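Two-part cabinet, brown base: notes on the small unit

Posted March 2019

I have had the small cream cabinet on the white table for long enough now to write it up properly. Readers of the earlier post on the Edetti shelf insert will know the routine: outside dimensions first, then the door, then the top, then whatever annoys me.

The unit came from a clearance lot sold by Yaman, with no box and no leaflet. I paid 3,000 for the lot, which also included two Lulico drawer sets that I have already passed on. I can't find a maker's name on it anywhere, so it is listed in my spreadsheet as number 32 and nothing more.

The door

It is hinged on the right and swings out towards you. With the door open you get a clear view of the compartment, a pale yellow space with a flat cream shelf at the bottom. The yellow is much warmer than the outer plastic. There are two small dark holes in the back wall, at much the same height, one either side of centre. My guess is that they took a rail or a hook bar at some point, but I have no part that fits.

I measured the opening with a steel rule, then again with card templates. The card is better. Cut it slightly oversize, trim until it drops in, then measure the card on a flat surface. 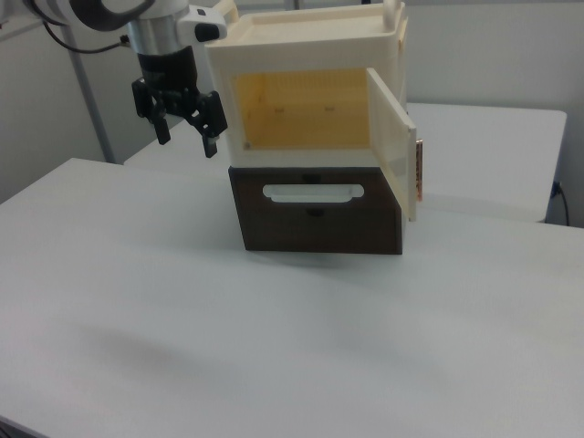 The top

The top is flat with a raised rim all the way round, and this is the part I rate most highly. A rim stops pens and small screws from rolling off, and it gives you a fixed edge to pack against. The drawback is cleaning. Dust settles in the angle where the flat meets the rim, and a cloth over a fingertip won't quite reach it. I use a soft 40 mm paintbrush, dry, followed by a damp cloth.

Do not use a scouring cream on this sort of plastic. I tried the Zovham one on a scrap tray last year and it left a dull patch that never came back.

The same goes for any wide recessed tray with sloping inner edges. The slope catches the light differently from the floor, so any streak left by the cloth shows at once. Wipe along the rim first, then across the floor in one direction, and change the cloth between the two.

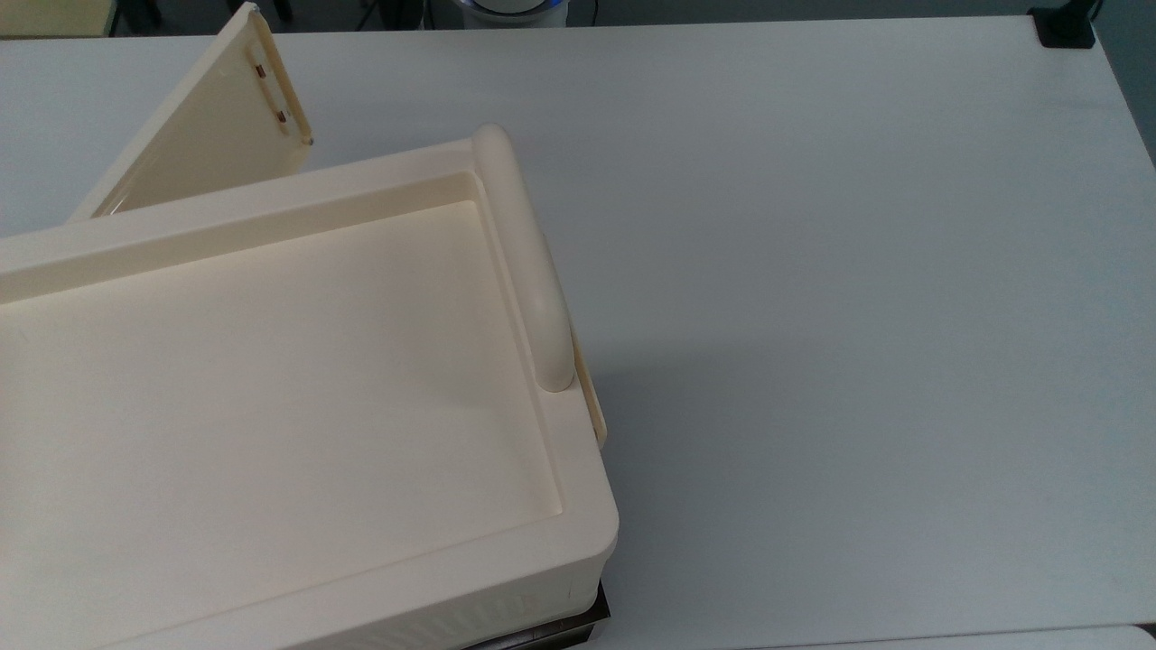 Drying matters more than the wiping. I leave everything open for an hour, away from the radiator, and go over the ribbed parts again with the brush. Fine ribbing holds water for longer than you would think — a folded paper towel pressed flat against it draws most of it out.

The base

The cream part stands on a brown box with a fine vertical wood grain and a light grey metal handle on the right side. The two don't match in colour or style, and I have stopped minding. As a plinth it does the job: it lifts the door to a height where I can see in without bending, and the swing clears the table surface completely.

I check the stack for rocking whenever I move it. Put a palm on the top, press each corner in turn and listen for a click. If there is one, a square of 5 mm felt under the low corner cures it.

Placement took some trial and error. An open door sticks out a fair way to the right, so that side has to be kept free. I settled on the far end of the large table, with the second table butted up on the left.
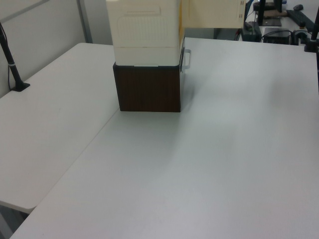 Cream unit on the brown base, door open to the right.

Still to do: find a peg that fits the two holes, and decide whether to line the shelf. I have a sheet of cork left over from the Edetti job and will probably try that in April.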